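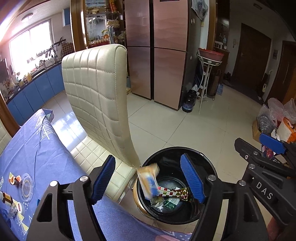 GRODUS PRESENTS FIRST RESULTS OF ITS HOME CHORES STUDY

Clearing the table is still difficult for machines, company says

TUNIS, July. Grodus, a developer of software for household robots, has today presented the first results of Rikulen, its study on everyday chores in real homes. The study asks a simple question: which small jobs of the house can a machine do already, and which ones must wait?

For Rikulen, the company worked in 26 homes in and near Tunis. In each home the same 8 chores were tried, among them putting wrappers in the trash bin, closing a cabinet door, folding a kitchen towel and bringing a bottle from the table to the counter. The rooms were not prepared before the work. Families were asked to leave their chairs, bags and boxes where they usually keep them.

In total, 2121 attempts were recorded. The best results came from chores with one hard object and one clear place to put it. A closed bottle on a free table was moved correctly in almost all attempts. Soft and light things gave much more trouble. A candy wrapper changes its shape when it is touched, it sticks to the finger pad, and sometimes it does not fall when the fingers open. Thin plastic bags had the lowest result of all the objects in the study.

"A person throws away a wrapper without looking," the company states in its report. "The machine must find it, take it, carry it over the bin and be sure that it has left the fingers. Each of these steps can fail, and in a kitchen with much sunlight they fail more often."

Grodus also reports a difficulty which it did not expect. Shiny surfaces, such as foil packets and the inside of some bins, were often judged at a wrong distance. The team has changed its software for this reason and will repeat this part of the study in 16 of the homes.

The company does not plan to sell a home robot on the basis of these results. In its opinion, the present machines can help with single tasks when a person stays in the room, but they are not ready to clean a kitchen alone. Folding of cloth will not be offered in any product until the next part of the study is finished.

A second group of tests, named Farina, will look at shop-floor work in small bakeries and grocery stores. It includes filling shelves, collecting empty cartons and wiping counters after closing time. Owners of small shops who wish to take part can write to the Grodus office in Tunis.

The full Rikulen report, with the table of results for every chore, is available on request in English and French.

About Grodus

Grodus develops software which helps robots to handle common objects in homes and shops. The company has its office and its test kitchen in Tunis.

Press contact: Grodus Press Office, Tunis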